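Section 6. Setting Up a Listening Circle 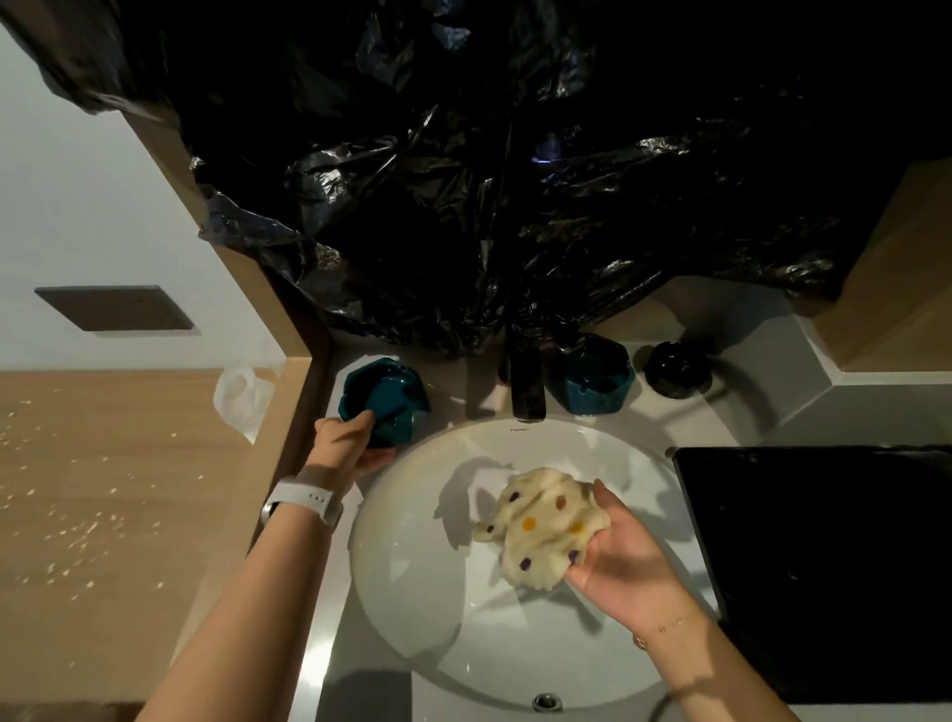
A listening circle gives people who disagree a set time to hear each other out. The steps in this section assume you have already read Section 3 and agreed on a topic with everyone taking part. The Trestotley and Gernport groups both use the same layout, so members can move between them without learning new rules.

Before you start

You will need one chair per person, a clock everyone can see, and a talking piece. Any small object will do for the talking piece. The Fjeld group has used the same river stone for years, but a pencil works as well.

1. Put the chairs in a ring with no table in the middle. Leave a gap wide enough for someone to step out without asking others to move.

2. Choose a keeper. The keeper watches the clock and reads the opening question. The keeper does not give opinions during the first round.

3. Read the ground rules aloud, even if everyone knows them. They are printed on the inside back cover.

4. Set the clock for 20 minutes and read the opening question once. Repeat it only if someone asks.

5. Pass the talking piece to the left. Each person may speak for up to three minutes or pass it on in silence.

Note: A person who passes may still speak at the end of the round. The keeper should offer the piece again before closing.

6. When the round is over, sit quietly for one minute. Then begin the second round, in which people may respond to what they heard.

Caution: Do not use a circle to settle a matter that is already before a court or a school board. Anything said could be repeated there, and members cannot promise otherwise.

Caution: If two members have been in a physical fight, hold separate meetings first. See Section 9.

If someone interrupts

The keeper holds up a hand and waits. Do not argue the point or name the person. If it happens again, stop the clock, take a short break and restart the round from the same speaker — not from the beginning.

Closing

Ask each person for one word or one sentence. Collect the talking piece last. The keeper writes down the topic and the length of the meeting, but no names and no quotes.

Note: The Flalach wording of the ground rules was replaced in February. Discard older copies.

Section revised Apr 6, 2025, by Tyra Åberg.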